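The Long Life of a String of Beads
Small ornaments are among the oldest things people own, and the museum at Ukbridge has given them a gallery of their own. 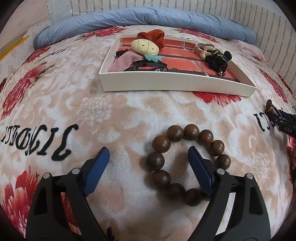 From workshop to wrist

Beads travel well. They are light, they are hard to spoil, and they can be restrung when a cord gives way. The Ukbridge collection holds more than 500 pieces, most of them modest. Many came from household drawers, and few arrived with a written history.

Wooden beads form the largest group. In the hill town of Marwat, families turned them on foot-powered lathes through the winter months and sold them at the spring market in May. A practiced turner could finish a bracelet in an evening. The work was paid by the string, and the rate did not change for 30 years.

What the gallery shows

The display is arranged in four rooms. Three follow the trade routes out of Marwat and the port of Plimano, where dealers sorted beads by size before shipping. The last is given over to repair – knots, clasps and the mismatched replacements that owners chose for themselves.

Curators have left most of these repairs in place. A bracelet with one odd bead, they note in the gallery guide, records a decision made by the person who wore it.

Visiting

The gallery is open every day except Wednesday. Restringing classes are held in the Fameo Room on the ground floor, and places may be reserved at the front desk.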